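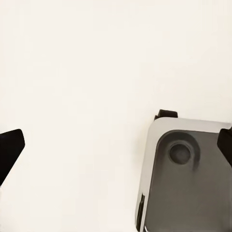

I spent an October afternoon at the Vavitz open house, and I'm still grinning about it! The shop builds software for robot hands, and they'd set up a big screen by the front door running their simulator, so you could see a job the way the gripper sees it before you ever got near a real one. The view was mostly plain cream tabletop with two black fingers poking in from the sides and the corner of a silver thing with a dark gray top down at the right. My neighbor in line guessed it was a kitchen scale. I said stove. We never did settle it.

Savita Vishwakarma ran the demo, and she was great with the kids (and with me, asking all the kid questions). She told us the team runs 900 practice tries on the computer for each new task, then moves over to the real arm, which they call Flulteo. After that anyone who wanted could take a turn with the controls – I got 2 turns, because I let a family go ahead of me and Savita felt bad about it.

My turns did not go well. Steering a hand through a camera that sits that close is hard, and I kept overshooting and having to back up. A girl from the middle school did far better and got a round of applause.

They let in 50 people per session, and both afternoon sessions filled up. If you missed it, Vavitz plans another open house in the spring at the same place, 845 Bhatt Street. It's free, but sign up early, and park around back – the front lot is tiny.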